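About us

Valgate started in a rented shed in Dralstead with 6 people, one bench and a fairly stubborn belief that small workshops ought to be able to buy a decent gripper without selling the ute. We're a bit bigger now and the kettle is better, but the belief hasn't budged.

What we make is the Plovlow, a two-finger gripper kit for handling cables, plugs and other fiddly bits that bigger machines tend to squash or drop. We've sent out more than 625 of them so far, to repair shops, schools and a few very patient hobbyists, and we still read every note that comes back with a spare parts order (some of them run to several pages, and we love those most of all).
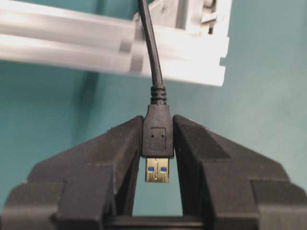
A USB plug between the fingers, and the gripper beside the rail 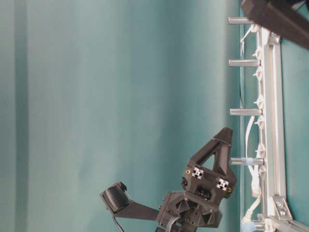 Every kit comes with the fingers, the wrist parts, a bag of screws with a few extras for the ones that roll under the fridge, and a printed guide that we rewrite each May once we've heard where people got stuck. You can put it together at the kitchen table in an afternoon, and if you'd like company while you do it, our phone line is open until 6 in the evening.

We also offer a setup service called Pettigrew, named after the street our first workshop was on. You post us a box of whatever you need picked up – 100 pieces is plenty – and we work out the finger shape and grip settings for you, usually within 3 weeks. Your samples come home with the kit.

Visitors are always welcome at Dralstead. Ring ahead so we can clear you a chair, and bring along the part that's been giving you grief.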